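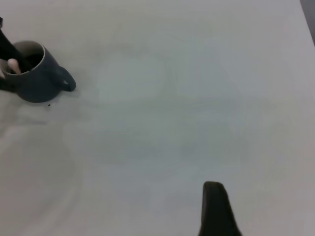 I have spent most of March moving a mug. I say this at parties now, to see who stays.

The job, in full: pick up the mug, put it somewhere else on the table, let go, move the arm away. Do it again from a different starting point. We owe the model 3000 of these before anyone is allowed to have an opinion about it, and as of this afternoon we have 236. Junaid Ghauri keeps the tally on the whiteboard and rubs out the old number with his sleeve, so his sleeve is now also a record of our progress.

The mug is dark, somewhere between slate and blue, and there are things standing in it, which was Brenda's doing. Brenda Treloar runs the project (Soslow, after a misspelt folder that stuck) and her view is that no mug on any desk in the country is ever empty. If you train on empty mugs you get an arm that is marvellous with empty mugs. So in went something long and black that pokes well above the rim, and now each lift has to be done at a pace that won't fling it across the room. I have flung it across the room. Those runs are kept too, in a folder called "spirited".

I drive the arm with a handheld controller while watching the wrist camera on a monitor. You'd think it would be easier just to look at the table, and it is, but then you start using things the model can't see. You peek round the side of the mug. You know where the handle is because you put it there. The model only gets what the wrist gets, and quite often that is a great deal of pale grey tabletop, one black finger poking up from the bottom, and a bit of mug in the far top corner looking as if it would like to leave.

Those are the starts I've come to dislike. With the mug right under the gripper I can do a run in my sleep, and on the evidence of run 141 I may have done. With the mug half out of view you have to decide things. Do you swing across first and come down after, or do both at once? Do you go for the handle or the body? I go for the handle, Junaid goes for the body, and the model, having been shown both, went through a phase last week of aiming carefully for the gap between the two. Brenda has since ruled in favour of handles. Junaid has taken it well, by which I mean he has stopped bringing it up before lunch.

Then there's the speck. A tiny dark dot on the table, just below the mug in a good many of this morning's runs. I went to wipe it off and was told to leave it, as real tables have specks. Fair enough. But I've got into the habit of lining things up by it, and I can't stop, and somewhere in the finished weights there is going to be a small, firm belief about a crumb.

Things I have learnt, for anyone starting out:

Do 30 runs and then get up. At 60 your hands get clever and start cutting corners, and the corners go in the data with everything else.

Write down why a run was bad straight away. "Odd" is not a reason. I have eleven marked "odd".

Don't tidy the mug back to the same place each time. You will swear you aren't doing this. Plot the starting positions and have a look.

The lot at Clisus, down the corridor, are doing drawers. They have a proper chair. I've been offered a swap for a day and I'm tempted, though Brenda points out that a drawer only goes in and out and I'd be back by teatime.

Tomorrow it's the same mug with the lights turned down, and I'm to start with the handle facing away.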